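Home Robotics, Unit 4: Gripping thin, rigid things
Sumonstead Shared Workshop, handout for the evening group

Bring your arm with the gripper already mounted and the jaw linkage assembled. If the pivot screws are still loose from last time, snug them until the arms swing freely without side play, then stop. Overtightened pivots make the motor current read high, and your force limit will be wrong all evening.

A plate is a hard load for a parallel gripper. The fingers can only reach the rim, so nearly all the weight hangs to one side of the pinch and tries to twist out. Two things resist that twist: the squeeze on the rim and the flat length of fingertip touching it. Squared tips do better than rounded ones. Glaze is slippery, so thin rubber on the inside faces helps – change it when it goes shiny.
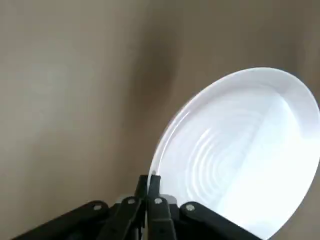

Emmanuel Kaijage would rather set the closing force with the plate level and tilt afterward, on the grounds that a steep plate hides a weak grip until the wrist moves. Try it his way and the other way, and write down which one slips first.

Exercise
Start with the jaw 10 mm open and centered on the rim. Close at the slowest speed. Lift 2 cm over the folded towel, hold, and tilt in small steps. Log the motor current at each step.

Keep the Crenshaw script's current cutoff on. Torque sums for off-center loads are in the Unit 3 notes. Logs go in the Mastivine folder by 06/09/2026.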